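Ticket 220: Open day station 5, left gripper drops out of session
Opened by: Trudy Rewi
Assigned to: Florian Texier
Priority: Normal (changed from Urgent by F. Texier) (changed back by T. Rewi)
Status: Open, waiting on requester

Trudy Rewi, 9:05 a.m.
Left gripper disconnects partway through the folding demo. The right one is fine. We have visitors from Hernmont at 11 and I would like to have two hands by then. Restarted the tablet, restarted the app, swapped the cable for the one labeled GOOD. The one labeled GOOD is not good.

Florian Texier, 9:20 a.m.
Which version of Hollidix is on the tablet? And does it drop at the same point every time or just whenever it feels like it?

Trudy Rewi, 9:31 a.m.
Version is whatever you put on it in May. It drops when the session gets past 30 seconds, give or take my patience. Short folds record all the way through. Anything with sleeves does not. I have done the same black top so many times this morning that it could probably fold itself, and then we could all go home.

Florian Texier, 9:44 a.m.
Past 30 seconds sounds like the sync timeout. The old build gave up on whichever gripper answered second. Please go to Settings, Session, Sync and tell me the number you see. Also, do a run with the bed setup exactly as the visitors will get it, both grippers, nothing moved. I know the table would be easier. The program says bedroom.

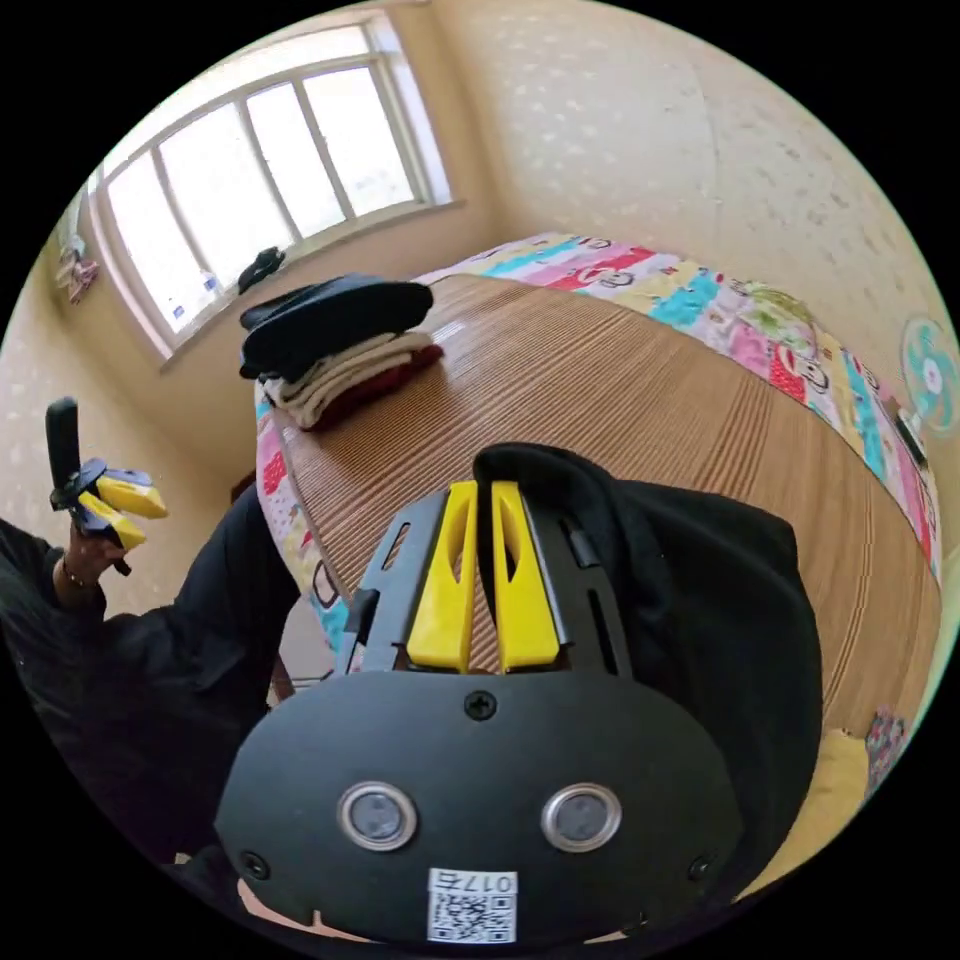 Nazareno Caruso, 10:02 a.m.
Jumping in from the Bragança site. We had this same dropout before our own open day and it was the timeout plus a tired battery in one handle. Swap left and right before you touch any settings. If the fault follows the handle, it's the battery. If it stays on the left, it's Hollidix. We changed both at once and never learned a thing.

Trudy Rewi, 10:15 a.m.
Swapped. The fault followed the handle, so it's the battery. Sync says 5, for what it's worth. The only spare battery on site is in a drawer marked Dikgate, under a stack of last year's visitor badges. It is charging now. The charger has one light, and the manual describes three.

Florian Texier, 10:22 a.m.
Leave sync alone until after the visit. Lowering priority.

Trudy Rewi, 10:23 a.m.
Raising it.

Trudy Rewi, 12:40 p.m.
Spare went in at 10:50. Got through 9 folds with the Hernmont group, no dropouts. One visitor asked whether it does fitted sheets. I said that was on the roadmap. Please put it on the roadmap.

Florian Texier, 1:05 p.m.
It is not going on the roadmap. Can I close this?

Trudy Rewi, 1:07 p.m.
Not until there's a second spare. And somebody throw out that cable.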